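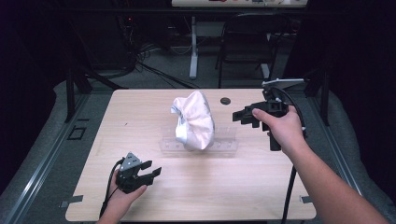 Rapport d'étape – marché de créateurs et restauration du festival de Farberg
À l'attention de la Fondation Hashemi
2 mai 2018

La période couverte va de la signature de la convention à la clôture des candidatures. Les comptes détaillés sont envoyés séparément par Babak Kermani.

Candidatures et attribution des emplacements

Nous avons ouvert 29 emplacements, contre 21 à l'édition précédente. Les huit places supplémentaires se trouvent le long de l'allée basse, entre la petite scène et l'entrée du camping. Toutes sont attribuées. Golshifteh Shahbazi a traité les dossiers et tient une liste d'attente, ouverte jusqu'à l'arrivée des exposants sur le site.

La restauration a reçu plus de demandes que nous ne pouvions en accepter, surtout pour les crêpes et les burgers. Nous avons limité chaque type de cuisine à deux stands. Plusieurs candidats écartés ont demandé des explications et ont reçu une réponse individuelle. Côté artisanat, la céramique et la sérigraphie sont bien représentées. La lutherie manque encore : le seul atelier intéressé s'est désisté pour une question de dates.

Tarifs

Le droit de place est fixé à 500 euros pour l'artisanat et à 600 euros pour la restauration, électricité comprise. La subvention de la Fondation sert à exonérer les exposants qui tiennent un stand pour la première fois. L'exonération est accordée sur simple déclaration. Nous demanderons une pièce justificative l'an prochain, car deux dossiers ont donné lieu à des échanges assez longs.

Électricité et eau

Le raccordement de l'allée basse est le point en retard. La société Risberg devait poser les coffrets en avril et n'a pas pu accéder au terrain, trop détrempé pour ses engins. L'intervention est reportée à la seconde quinzaine de mai. Gumaro Zepeda suit le chantier. Si ce délai n'était pas tenu, nous louerions deux groupes électrogènes, dépense qui entre dans la ligne des imprévus.

Les points d'eau sont en place. Il reste à faire analyser celui du bas, remis en service après l'hiver.

Vaisselle réutilisable

L'accord avec Climon pour la location et le lavage des gobelets et des assiettes est signé. La consigne sera la même sur tous les stands et au bar. Les restaurateurs ont été prévenus dans le contrat que les contenants jetables ne seront pas admis, y compris les barquettes dites compostables. Un stand de nouilles a demandé une dérogation pour ses bols, que nous avons refusée. Lok-yiu Hsueh a trouvé avec lui un modèle de bol qui convient dans le catalogue du loueur.

Difficultés

Le plan de circulation des livraisons n'est pas arrêté. La mairie souhaite que les véhicules quittent le site avant neuf heures, alors que les restaurateurs demandent dix heures. Marjan Jalali rencontre le service de la voirie ce mois-ci.

Prochaines étapes

Envoi des plans d'implantation aux exposants
Contrôle des installations de gaz
Réception des coffrets électriques
Réunion avec les secours sur l'accès par l'allée basse

Nous ne demandons pas de modification de la convention à ce stade. Le second versement peut être appelé dans les conditions prévues, dès réception des coffrets.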